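Ticket 3770 — Greifplaner verwirft alle Posen am Becher
Projekt: Cluden / Simulation 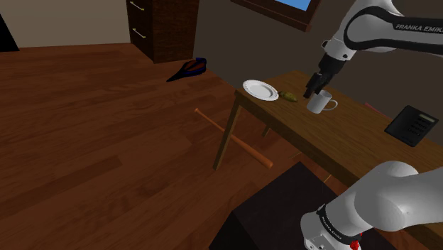

Ansicht aus der Simulation: Greifer über dem weißen Becher, links davon der Teller

Erstellt von: Zoila Huamán, 28. Januar 2019
Status: in Bearbeitung

Problem: Seit dem Update von Pramgate fährt der Arm die Vorposition über dem Becher an, danach bleibt der Planer stehen. Meldung im Log: »no valid approach«. Von 1.856 erzeugten Greifposen werden 1.408 schon bei der Kollisionsprüfung verworfen, der Rest bei der inversen Kinematik. Mit der Version vom Oktober ist der Fehler nicht aufgetreten.

Schon probiert: Zufallsstartwert geändert, Zeitlimit verdoppelt, Telefon aus der Planungsszene entfernt. Das Ergebnis bleibt gleich.

Kommentar Daryna Holovko:
Danke für das Log. Bitte prüfe, mit welchem Kollisionsmodell der Becher geladen wird. Ich vermute, es ist jetzt die konvexe Hülle — dann ist der Henkel für den Planer ein voller Körper.

Kommentar Zoila Huamán:
Ja, es ist die konvexe Hülle. Ich habe auf die zerlegte Geometrie umgestellt, und der Planer findet jetzt 3 gültige Posen. Das ist mir noch zu wenig. Die Toleranz der Kinematik teste ich als Nächstes, auf dem Rechner Brouwer.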